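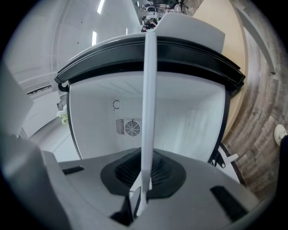

magpiemornings replied:
Count me in the repair camp. Old whitegoods are brilliant if you look after them! Ours came with the house and I would sooner give up the telly. A new seal, a good clean, and off it went again. I know people go on about running costs but I love that you can open the thing up with an ordinary screwdriver and find real parts in there.

bogongblue replied:
Depends very much on what it is. Washing machine, yes, fix it till it falls over. Fridge, I'm less sure. We hung on to an old Frota for sentimental reasons and the power bill dropped noticeably the quarter after it went. Loved that fridge, but it was eating money.

magpiemornings replied:
Fair enough on fridges. Did you check the door seals before you gave up on it, though? Mine were perished all along the bottom and you couldn't tell until you shut a bit of paper in the door and it slid straight out.

bogongblue replied:
Seals were fine. Compressor was going nearly non-stop, even in winter.

gumnut_alley replied:
Aug 4, 2021
Can I put in a word for buying new but buying simple? We priced it up properly in March. The Jusberg with the screen and the phone app was $1,820, and the plain Turside the same size was $1,381. Went with the plain one and it's a ripper. Knobs! Proper knobs that click! My mum can use it without ringing me.

tin_roof_rain replied:
The Jusberg isn't bad, to be fair. I have the one below it and it's very quiet, which matters when your laundry is next to the baby's room. Never once used the app. You can ignore it.

gumnut_alley replied:
But then you've paid for it to be ignored :)

tin_roof_rain replied:
Ha, yes, okay. I paid for the quiet.

wattlewagon replied:
Has anyone tried the repair morning at the hall in Flundness? I took a toaster and a stick vac and both came home working. You sit with the person while they do it, so you learn as you go, and there's usually cake. They don't do anything plumbed in or with gas, and you have to carry it in yourself, so no washing machines unless you're feeling strong.

magpiemornings replied:
I have been meaning to go for ages! Do you need to book?

wattlewagon replied:
Just turn up early. Bring the manual if you've still got it, or write the model number down. Take the crumbs out of the toaster first (I didn't, sorry to that lovely bloke).

bogongblue replied:
I'd be a bit careful about home repairs on anything with mains power. Plenty of stuff holds a charge after you've unplugged it. Microwaves especially, leave those alone.

magpiemornings replied:
Agree on microwaves, wouldn't touch one. I meant seals, filters, shelves, hinges, that sort of job. Those are most of what goes wrong at our place anyway.

gumnut_alley replied:
Filters! I had 2 hair ties and a Lego wheel in mine last week. Anyone know where to get a replacement filter cap for a Turside front loader? The shop wants me to buy the whole pump.

tin_roof_rain replied:
Try the spares counter out the back of the tip shop. They've got a tub of odd caps and knobs, and they'll let you bring the old one in to match it up.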